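Clearing the Counter: Notes on Cups, Lids and Bin Liners

This blog has for the past several months been concerned with the larger questions of household order: storage, inventory and the proper retirement of things no longer used. It has been pointed out to me, in correspondence, that I have neglected the smallest task of all, the removal of disposable cups from a work surface. The present entry addresses that omission.

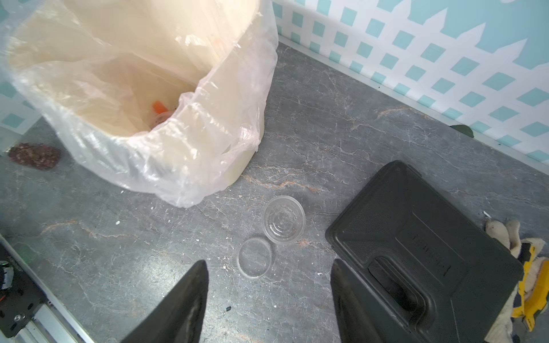
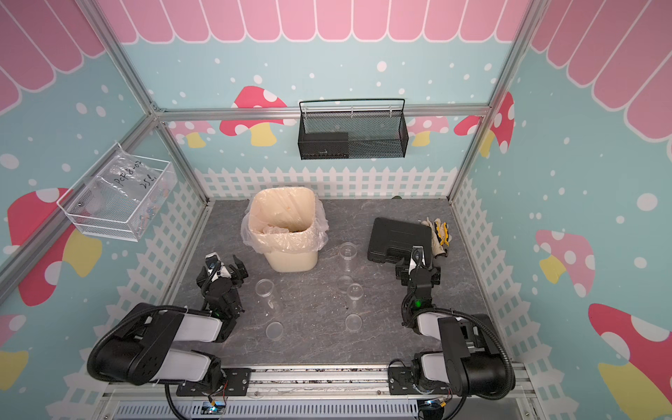
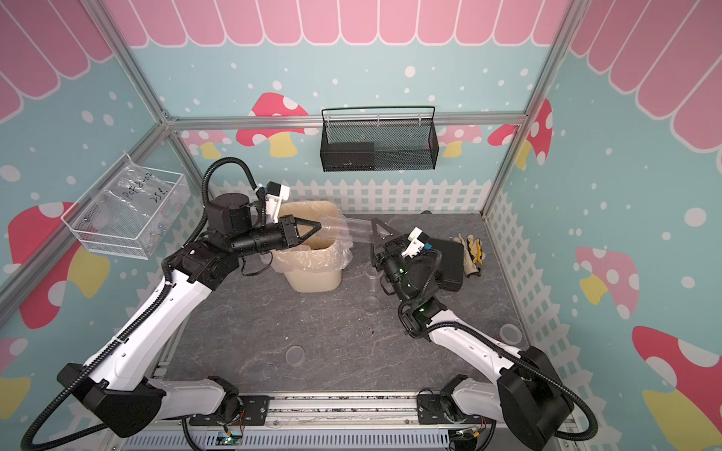 The disposable cup is a modest object, and yet it accounts for a considerable share of the disorder on any shared counter. It arrives in two parts. Once the drink is finished, the lid is removed, set down, and forgotten, and the cup is set down elsewhere. A single beverage therefore occupies two places on the surface, and a gathering of six persons may leave twelve separate pieces to be collected. I have hosted such gatherings at my residence in Clenton and can attest to the result.

It is my practice to begin with the bin and to leave the cups where they are until it is ready. The liner should be opened fully and pressed down into the bottom, with the upper portion folded outward over the rim on all sides. A liner that is merely dropped in will trap air beneath it, and the first cup will rest on a cushion of plastic near the top. I have seen guests conclude from this that the bin was full. The fold should be generous. Where the bin is small and the bag is large, the excess will hang down the outside and perhaps trail on the counter, and I no longer regard this as a fault requiring correction. In earlier years I secured the surplus with a knot at one side. The knot invariably had to be undone when the bag was removed, and the practice was discontinued in February.

The position of the bin is a matter on which my views have changed. For a long time I held that a trash bin belonged on the floor without exception. I now permit a small bin on the counter for the duration of the clearing, provided that it has a clean base and that it returns to its usual station afterward. The benefit is considerable. Cups need only be lifted a short distance, and whatever remains in the bottom of them is far less likely to be spilled on the way.

Cups should be emptied into the sink before being discarded. This will appear obvious to most readers. It did not appear obvious to my household, and a notice to that effect was posted above the sink, where it remains. Residual liquid collects at the lowest point of the liner and will find any weakness there. I have used the medium liners sold by Hodow for two years and have no complaint regarding their strength, but no liner should be asked to serve as a bucket.

Lids present a separate difficulty. A flat, clear lid on a patterned surface is very hard to see, particularly on stone or anything printed to resemble it. My counter is a gray marble pattern chosen for its ability to conceal crumbs, and it conceals lids with equal success. The most reliable method I have found is to lower one's head nearly to the level of the counter and look across it toward a window or lamp, whereupon the rims catch the light. A second method is to pass the flat of the hand slowly over the surface. I recommend the first when company is present.

Lids also resist being picked up. They lie close to the surface, and a wet lid may adhere to it entirely. Persons with short fingernails will be familiar with the experience of pushing a lid across the whole width of a counter without once getting beneath it. The lid should be slid to the front edge until a portion of it overhangs, and then taken from above and below. Where the counter has a raised metal trim at the front, this will not be possible, and pressing down on one side of the rim will usually raise the other.

On the subject of stacking, I maintain that empty cups of the same size should be nested before disposal. Nested cups occupy a fraction of the volume, and the liner need not be changed as often. I once kept a record of this for a season of meetings held at the Medve reading room, where I was responsible for refreshments, and during which 362 cups were issued. The first portion of the season was conducted without nesting and the second with it. The record was kept on the back of a seating plan and has since been mislaid, but the change in the number of trips to the outside container was evident to all concerned. Objections were raised on the ground that nesting delays the clearing. I acknowledge the objection and continue to nest.

Small debris should be left until the cups and lids have been removed. Crumbs, leaves from a houseplant, torn corners of packaging and the like are best gathered in a single pass with a dry cloth, working from the wall toward the front. A damp cloth used too early will only fix them in place. The junction between the counter and the wall deserves particular attention. Things migrate there, and they are rarely noticed until the counter is otherwise bare.

There remains the question of articles that are not trash but have come to rest in the same area: work gloves, tool cases, spectacles, the mail. It is tempting to move these first so as to have a clear field. I advise against it. Articles moved in haste are set down in improbable locations, and I have spent the better part of an evening in search of gloves that I had relocated for their own protection. They should be left in position until the disposable items are gone, and then returned individually to where they are kept. Gloves should be paired before they are put away. Cases should be closed and, if they have a handle, stored with the handle facing outward.

A hanging basket above or beside the surface is of great assistance in this last stage, and I have lately installed one of wire mesh from Pruvasus, priced at 42 dollars. I considered the sum excessive and delayed the purchase through most of the winter. It now holds spare liners and a box of matches. Labeled bags are also helpful for small parts, on condition that the label can be understood by a person other than the one who wrote it. Several of mine cannot.

The next entry will concern the drawer beneath the counter, regarding which I have received two letters and on which my own position is not yet settled.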